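Home | About | Classes | Visit | Contact

2 min read

About Grovley School of Baking

Esperanza Kowalczyk started teaching bread in her own kitchen on Lyons Street, with three pupils and an oven that ran hot on one side (we still talk about that oven!). These days we have a proper home in Clusarby, and some 100 people come through our classes every year, most of them folks who have never kneaded a thing in their lives.
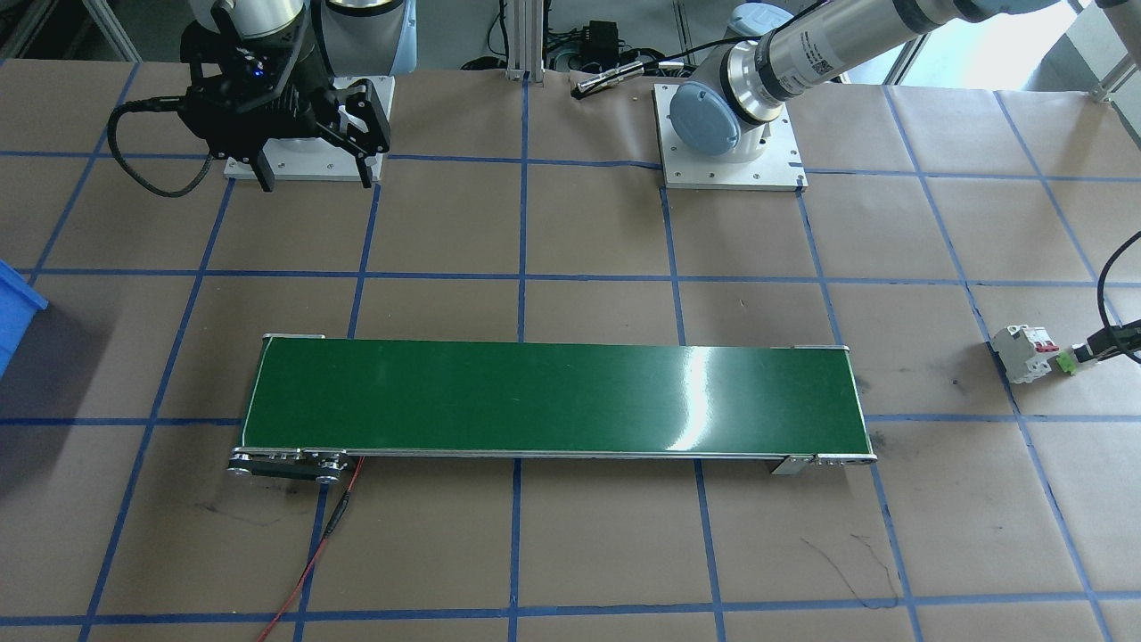 A green belt on the big work table.

We keep every class to 12 people, so there's always time to fuss over your dough with you, and we do love to fuss. The rye course runs for two weekends in June, and it fills up early.

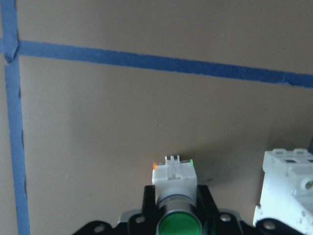 Our flour comes from the Pradov mill, just as it did in the beginning, and you're welcome to take a bag home along with your loaves and a little jar of starter.

Contact us | © Grovley School of Baking | Back to top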